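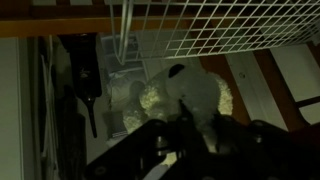
The Lower Bunk Is a Shelf

A bunk bed in a room with one regular sleeper has a spare horizontal surface at sitting height. It will be used for storage whether or not anyone plans it. My position is that it should be planned, and that the usual advice (clear it, keep it clear, make it nice) is wrong for most households.

The clear-bed rule comes from photographs of hotel rooms. A hotel room has no soft toys, no spare blanket and no winter knitwear. A child's room has all of these, and the alternatives are the floor, which has to be walked on, or a chest with a lid, which fills from the top and is never emptied from the bottom. The lower bunk is at a better height than either.

The objection is that a mattress makes a poor shelf. It gives under load and anything tall leans. This is correct, and it decides which containers are suitable. A wide woven basket does well, as it spreads its weight and has no corners to catch the bedspread. White wire shelves and wire baskets are less obvious. They are sold for cupboards, and on a mattress they want a wide footprint and a light load.

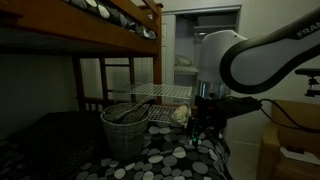 Knitted things go in the basket, because wire leaves marks in knitwear and wicker mostly does not. Small toys go with the wire, where a child can see them through the grid. I would keep heavy items off the bed entirely. Books belong on the floor or on a wall.

I have tried the purpose-made products. The Flindeo under-rail organizer hangs from the upper bunk and takes up the headroom that makes the lower one usable. The Zirkix fabric cubes hold their shape for a month and then bow outward. The Fuleo set has 7 pieces, of which I found a use for three. Kincaid makes a good plain wire rack, and it is the only one of the four I would buy again. All of them assume that the storage problem is a shortage of compartments. In my experience the shortage is of surfaces at a height where a child can put something down without help.

There is also the matter of the bedspread. A plain pale one shows every crease and bit of fluff, and the bed looks neglected by noon. A busy dark print – pebbles, for instance – hides both. People spend 40 minutes folding the contents of a basket and no time on the cloth it stands on, though the cloth is most of what anyone sees from the door.

The cost of all this is that the bunk must be cleared when a guest comes. With the contents in containers that is a few trips across the room. With the contents loose it is an evening. I consider that the whole argument for containers, and I would not buy more of them than can be lifted off in one go.

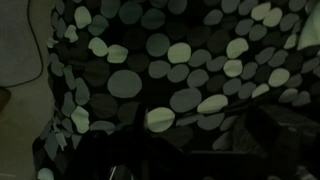
Kincaid, 2024-03-08

A note added after the first version of this piece went up. Several readers asked whether the same applies to the upper bunk. It does not. Anything stored above head height has to be brought down a ladder with one hand, and the rail gets in the way of a wide basket. Leave the top with its bedding and nothing else.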